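Print this page | E-mail this page

Workshop notebook — February
Choir and community fundraising, Brenmont hall

Back in the workshop by 9.15 and straight on to the donation boxes. I am so pleased with how these are coming along! The Skodeo collecting box now has its new slot and takes a folded note without a fight. I tried it with old raffle tickets folded in half, then in quarters, and the quarters still stick if you push them in at a slant. A bit more filing on the left side of the slot, then a wipe of wax.

The concert total is in as well: £3756, all of it going to the Drelik respite fund. Best evening we have had, and the singing in the second half was glorious — the basses made the windows buzz.

The big presentation cheque still needs work. The first board bowed overnight (too much paste, my own fault), so I've cut another and sized both faces before laying the paper. Lettering in pencil only for now. Leave plenty of room after the pound sign, as last year's figures ended up squashed against the border.

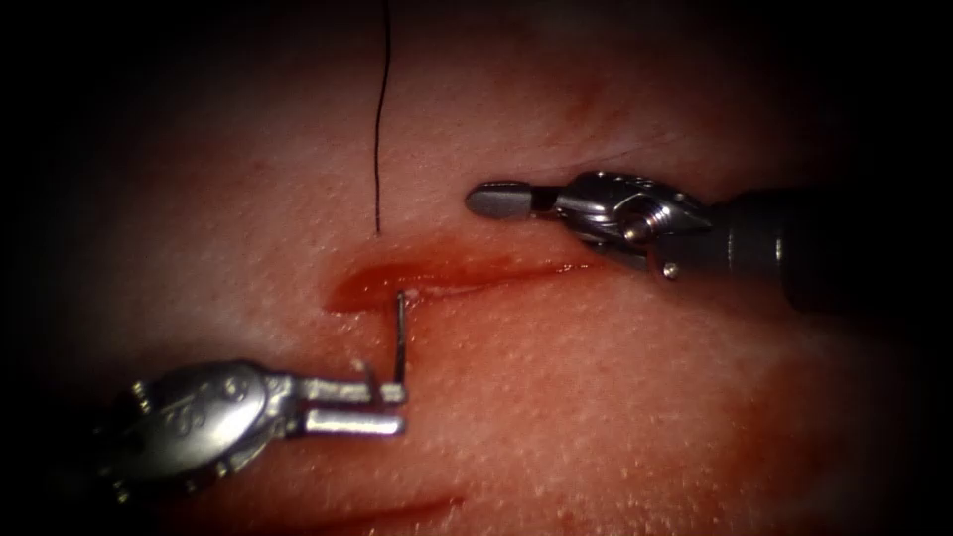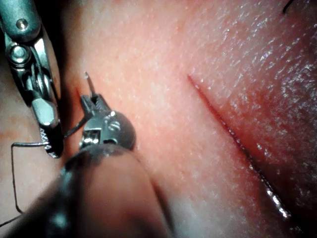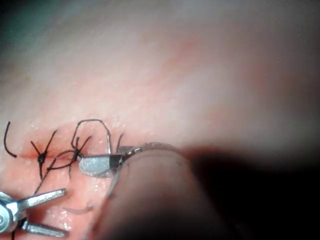
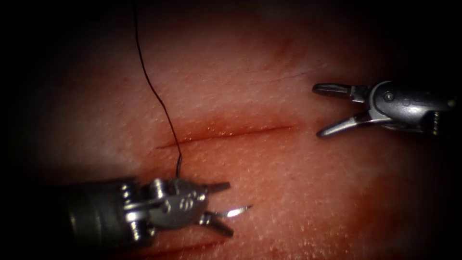 Tissue surface, all four views.

Choir risers

Two of the risers rock when anyone steps on the back edge. Swapped the feet on one and it stands lovely and flat now. The other has a split rail, so glue and clamps tonight and no weight on it until tomorrow afternoon.

Ma have offered us the lend of their trolley for moving everything across to the hall, which will save our backs no end. Must measure the side door first — the long riser only just went through last time, and that was without the trolley under it.

Still to do:
- wax the slot on the collecting box
- ink the cheque once the paper is flat
- 4 rubber feet for the split riser
- find the green cloth for the front table

Print | E-mail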